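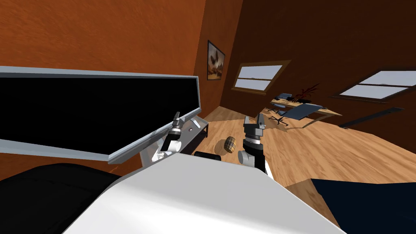
Marthorpe Lime Wall Paint – Burnt Orange

Print this page
E-mail this page

Marthorpe is a flat, breathable wall paint for living rooms, halls and bedrooms. It is made for us by Hosance and dries to a chalky finish with a slight movement in the colour, so no two walls come out quite the same. Burnt Orange is the warmest shade in the range and the one we sell most of in December.

The paint can be used on bare plaster, lime render and previously painted walls in sound condition. Gloss or vinyl surfaces must be sanded and given a coat of Strömberg primer first. It is not suitable for shower enclosures or outside walls.

Stir well and apply with a wide brush in short, crossing strokes. Two coats are needed on most walls. Leave 12 hours between coats and keep the room ventilated. A roller can be used, but the finish will be more even and much of the texture will be lost. 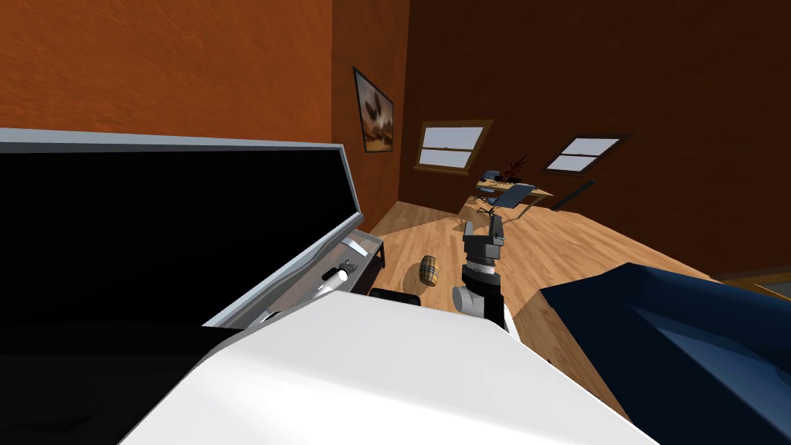
Burnt-orange walls with a light wooden floor.

Colour varies a little between batches. Order enough for the whole room at one time, and mix the tins in a large bucket before starting. Screens show orange shades badly – please ask for a brushed sample card before ordering a full tin.

Marks can be wiped with a soft damp cloth once the paint has cured. Do not scrub or use household cleaners. For scuffs behind sofas and chairs, keep back a small jar and touch in with a dry brush.

Product code: 428
Finish: flat
Clean brushes with: water
Stock held at: Flondport

Tins are sent from Flondport by carrier. Unopened tins can be returned, but we cannot take back paint that has been tinted to a customer's own colour. For advice on older walls or large orders, ask for Bendik Isaksson at the trade counter, extension 1682.

Print this page
E-mail this page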